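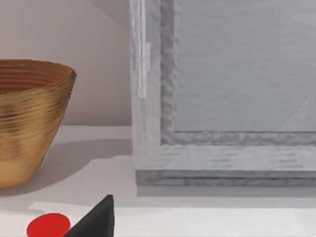

1/ Rultano's tiny desktop, and why my wallet is staying shut

Rultano says its new mini PC, the Stument, will "replace the tower under your desk." I've read the spec sheet twice now. My tower is fine, thanks.

2/ The pitch: a fanless box you can bolt to the back of a monitor, $500, shipping in February. Fanless sounds great until you remember that heat has to go somewhere. The spec sheet lists a top speed for the chip. It doesn't say how long the chip can stay there.

3/ It has 2 USB ports. Two. Plug in a keyboard and a mouse and you're done, unless you buy the dock. Guess who sells the dock. Guess whose price is still "to be announced."

4/ Memory is soldered. Rultano calls this "a cleaner design." Cleaner for whom? If you get the base model and run short in a year, your upgrade is another Stument.

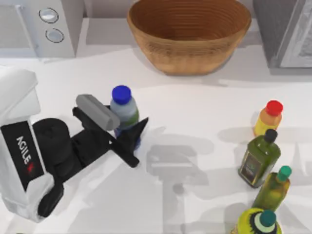 Blue cap, black gripper.

5/ A few of you brought up the Gebru box from last spring. Same promises, same size, nearly the same press release. It ran fine for email and got loud the second you opened a video call. And that one had a fan.

6/ Then there's the software. It ships with Brunuvari, Rultano's own launcher, sitting on top of the regular desktop. You get 30 days free. The FAQ doesn't say what happens on day 31, or whether you can remove it. I asked support at 9 a.m. and got a link to the FAQ.

7/ Battery questions keep coming in, so: no, there isn't one. It's a desktop. The "take it anywhere" line in the ad means anywhere with an outlet and a screen. 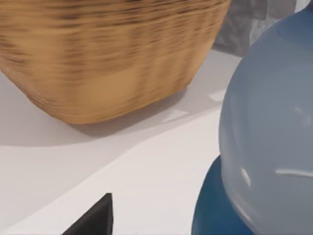

Thread page last updated: February, 4:10 p.m.

8/ Update. Support wrote back. Brunuvari can be "hidden" but they wouldn't say "removed," and I asked using that exact word. Still nothing on the dock price.

9/ Could it be a decent little machine? Sure. I'd like to see somebody run it flat out for an afternoon in a warm room and post the numbers. Somebody who didn't get it free.

10/ Until then I'd hold off on the preorder. The deposit is refundable "in most cases," and I can't find the page that lists the other cases.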